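Station 155

At Irside the towels had been folded by hand since the plant opened. In July the Plokum line took over the sheets, and the folders were reassigned to teach it towels.
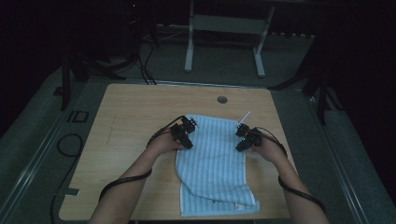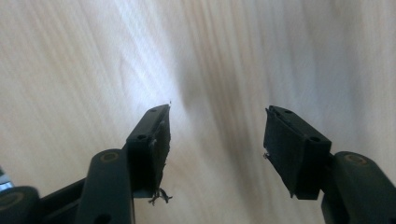
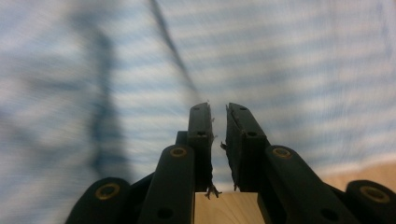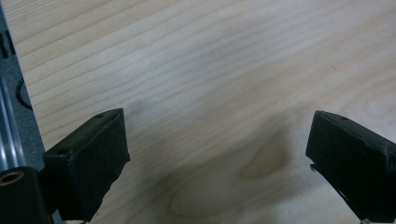
Towel work at the wooden table. First picture: both upper corners held.

The rate was 21 folds an hour, well below what she had done by hand. Fold 2217 was rejected for speed. The log wanted her slower at the corners.

Her wage code changed from Folder to Source. The break stayed at 4 o'clock. At home she took a dishcloth off the rack, pinched both corners, and waited for the tone before she moved.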